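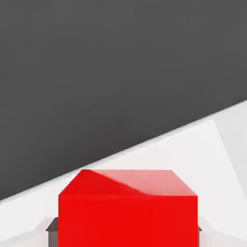
BRUROMHOLM, 2024-10-04

Print | E-mail this item

The cube-lifting runs in the Vorkano simulator were stopped this week after a fault was found in the way the gripper reports a closed grasp. No hardware was damaged. Anyone who has used results from the red cube task since July should read the rest of this item before using them again.

The fault came up when Fatos Bošković moved a trained policy from the simulator to the bench arm. In simulation it had a good score. On the bench it closed the fingers, raised the arm and left the cube on the table, and it did this in 12 of 30 tries. In the other 18 the lift was normal. Fatos checked the camera mount and the finger pads first and found nothing wrong with either.

The trouble was in the success check. The task counts a grasp as good when both fingers report contact and the arm has started to move up. The contact signal was being held for six control steps after the fingers lost touch with the cube. If a finger brushed the side and slipped off, the check still read it as holding. The policy had learned that a light touch with a quick upward move was enough to be paid, and it used that on a good share of its attempts.

Ertuğrul Duman traced the held signal to a smoothing filter that went in with the July update. It was meant to quiet a flickering contact reading when the fingers straddle the cube without much force. The filter does that job. It should never have been wired into the success check, which needs the raw reading.

There is a safety side to this as well. The same filtered signal feeds the stop rule on the bench arm, the one that halts a lift when an object is dropped. With the filter in place the arm kept moving for a short time after a drop. At bench speed the extra travel was around 2 centimeters. That is small, but people reach into the work area to reset the cube, and the stop rule is one of the things they rely on. Until the fix is in, the bench arm is to be run at reduced speed, and the enable switch must be released before anyone puts a hand past the table edge.

The corrected check reads raw contact and also asks for the cube to be clear of the tabletop at the end of the lift. It is being tested now on the Delić machine. Old logs can be rescored without running the task again, as long as cube height was recorded. Logs from the Trunirby group did not record it, and those runs will have to be repeated.

Policies trained under the old check should not be put on the bench arm, even for a short demonstration. If you have one loaded, take it off and let Ertuğrul know which version it was.

Print | E-mail this item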